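Courses > Textiles and Print > Week 4 > Handout: Cloth and Colour

Overview | Handouts | Reading | Studio Hours

Welcome back, everyone, and do bring your notebooks on Thursday because we shall be drawing (badly, in my case!) as well as talking. Our subject this week is the painting that becomes a cloth, and what happens to thick paint when you print it on something that folds.
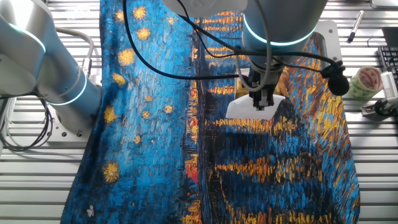

Fig. 1. Printed fabric after Van Gogh's starry night over a river.

Start with the colours, and take your time over them. The sky goes from turquoise through cobalt to deep navy, and the stars are golden yellow with short strokes coming off them. Then look at how the soft folds run diagonally over brushwork that was never meant to bend. Does a fold help the water or spoil it? I change my mind every year, and you are very welcome to disagree with me.
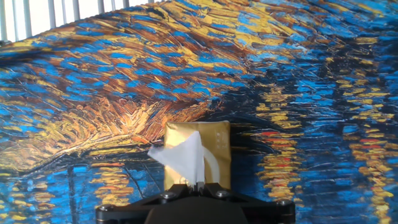

Fig. 2. Gold tissue packet held in a black gripper before a painted print.

Now for small things against busy ones. A gold tissue packet has a plain shiny wrapper, yet its creases give you both pale yellow and dark ochre, and the print behind it has golds of its own. Spend ten minutes on the creases alone, then add the crumpled white tissue, leaving the paper bare where you can.

Before Thursday: mix three golds and label them.

Related handouts
Folds and Drapery (Mali Yorath)
Printing on Cotton
Drawing Shiny Wrappers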